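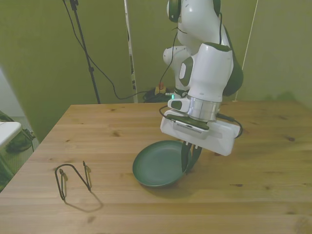 Praltitz Dinner Plate, Dark Green

A shallow plate with a raised rim and a flat inside, in matte dark green. It is the main plate in the Praltitz range and the one most people start with. The rim keeps sauce where it belongs, and the flat middle leaves room to cut.

The color is the same one we have sold since the range began, so plates bought now will go with the ones you already own. Small differences in shade between batches are normal.

Care
Dishwasher safe on a regular cycle. Not for use in the oven or under the grill. A matte surface can pick up gray marks from knives – rub these off with a damp cloth and a little baking soda. Put a paper towel between plates if you stack them for storage.

Ordering
Sold singly or in boxes of 5. Item number 181. Boxes ship from our Votine warehouse, single plates from the store. Orders over $100 ship free.

The Bellia side plate in the same green is out of stock until September. The Bellia bowl is available now.

Restaurants and cafes can ask for trade prices. Write to Jolien Desmet through the contact form and say how many plates you need and when. For breakages in transit, keep the packaging and contact Domnica Ciobanu within 11 days of delivery. We replace broken plates and do not need the pieces back.

Last order date for holiday delivery: 21st November

We use cookies to remember your cart and to see which pages are visited. By continuing to use this site you agree to our cookie policy. Accept | Manage settings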